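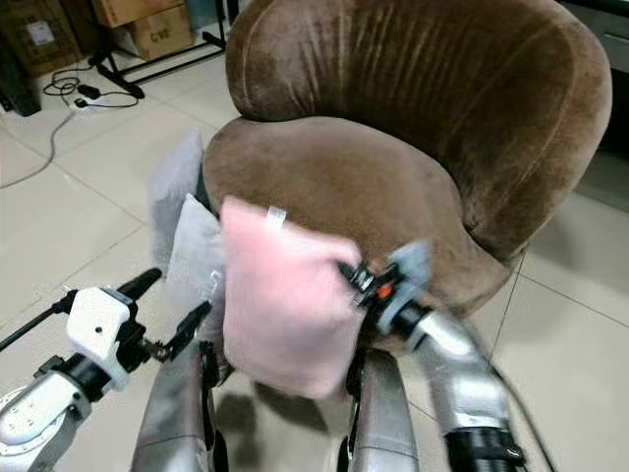 Vanumier Upholstery Cleaning: Frequently Asked Questions
Last revised 6/3/21

What do the cleaning codes mean?
W: water-based cleaner. S: solvent only. WS: either. X: vacuum only. The code is normally on the tag under the seat.

What if the tag is missing?
Test on a hidden area and wait 4 hours. If the color moves, stop and book an inspection with Evelien Jacobs at the Grotley shop.

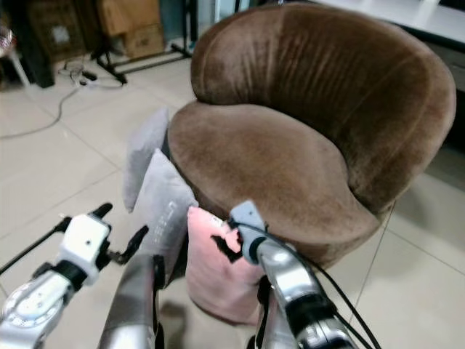
Do you clean on site?
Yes, in Grotley, Rudd and Conenden. Leather goes to the Rudd workshop. The call-out fee is $68 and is credited against the final bill.

How is rub resistance rated?
By the number of double rubs a fabric takes before it shows wear. We do not machine-clean fabrics rated under 3,000.

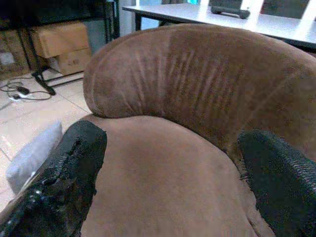 Why does the color look uneven after cleaning?
Pile fabrics reflect light according to the direction of the nap. Brush in one direction with a soft nylon brush once fully dry. Mottling like that on the brown tub chair is nap, and brushing will change it. Fine creases where fabric is gathered over a rounded back, also seen on that chair, are outside the scope of cleaning.

Can loose covers be machine washed?
Only if coded W or WS. Wash cold, zippers closed. Do not tumble dry.

Who handles claims?
Eetu Koivisto, Rudd office. Include the job number.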